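### 3.2 Teleoperated demonstrations in simulation

All demonstrations were recorded in Nurneo, our rendering and physics layer, with an operator driving the arm through the Erkex hand controller. The controller reports a six-axis pose and one trigger value. The pose is applied as a relative offset: motion is sent to the arm only while the clutch button is held, so the operator can let go, move the hand back to a comfortable position, and continue. The trigger sets the target opening of the parallel jaws. We tried an absolute mapping first and dropped it after the pilot sessions in January, when operators ran out of reach before the arm did.

The operator sees two views, one fixed in the room and one attached to the wrist. The wrist view is the one used for fine alignment. Thin objects are the hard case, as a small error in roll leaves the object outside the gap when the jaws close. Figure 2 gives the wrist view for the pen task, in which the pen is held near its lower end and stands close to vertical in the image.

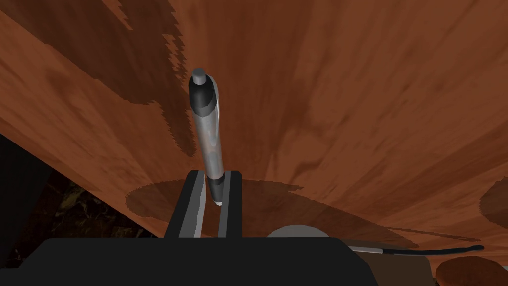 **Figure 2.** Wrist view during the pen task. The pen is between the two fingers, over a wooden tabletop. Shadow borders are stepped at the render settings used for operator display.

The stepped shadow borders in Figure 2 come from the low-resolution shadow map used during live control. For training, each episode is replayed from its logged states and rendered again at a higher setting. The actions are not changed by this step. Frames in which the replayed object pose differs from the logged pose by more than a fixed tolerance are marked, and the whole episode is removed if any marked frame falls inside the grasp window.

We collected 2,072 episodes across six tasks. Of these, 1,695 passed the replay check and were kept. A further 113 were set aside for validation from within the kept set, chosen by room layout so that no layout appears in both parts. Episodes where the operator dropped the object and picked it up again were kept if the final state met the task condition. We did not cut out the failed attempt, and the effect of this choice is examined in Section 5.

Each time step stores the joint positions, the jaw opening, the commanded offset, the clutch state, and both views. Steps with the clutch released are kept in the log but skipped when training batches are drawn. Without this rule the policy learned long pauses, a problem we also saw with the Blomqvist baseline when it was trained on the raw logs.

The wrist view does not always include the work surface. When the arm is raised or turned away from the table, the image may be filled almost entirely by the walls of the room, as with the open jaws against dark marble below. Such frames carry little information on object position, and the policy has to rely on joint readings and the fixed view until the table comes back into sight. They were left in the training data.
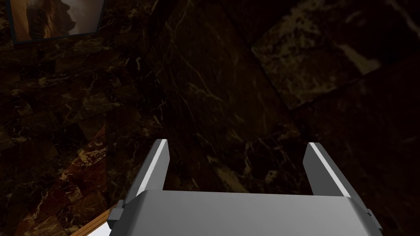
### 3.3 Action labels and time alignment

Controller samples arrive faster than simulation steps. We assign to each step the last sample received before it and sum the offsets of any earlier samples that were skipped. The Nukeo logger writes both clocks, and alignment is done offline. Jaw commands are treated separately: the label is the target opening, never the measured one, so that closing on a rigid object still gives a clear command to squeeze.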